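## Sorting a small desk cabinet

Clear the work surface first and wipe it down. Take everything out of both drawers and group it by size. Anything not used since February goes into a separate box for storage.

Measure the inside height of each drawer. The Galesura unit at our Stindport office has 48 mm of clearance, so cans and most boxed goods have to stay on the desktop.
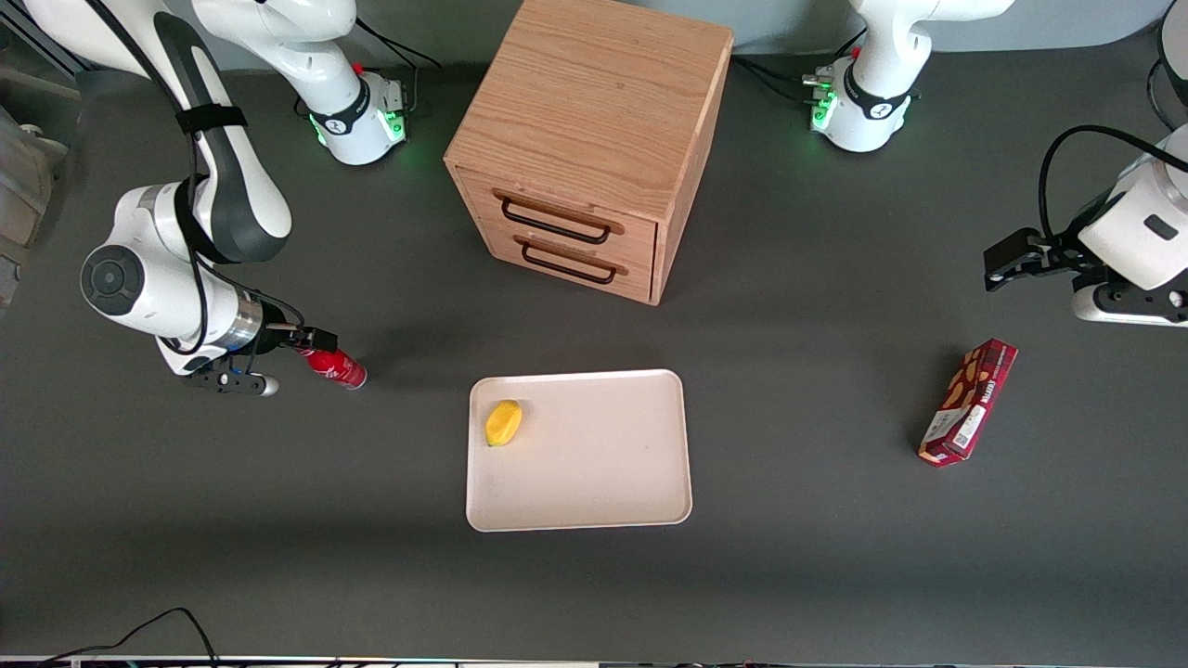
Place a shallow tray in front of the cabinet for small loose items. Keep cans and cartons outside the tray – they take up the space needed for sorting.

Load the lower drawer first, heaviest items at the back. Fill the upper drawer last and leave a gap of 2 mm below the rim. Close both drawers fully. If one catches, remove the top layer and lay it flat.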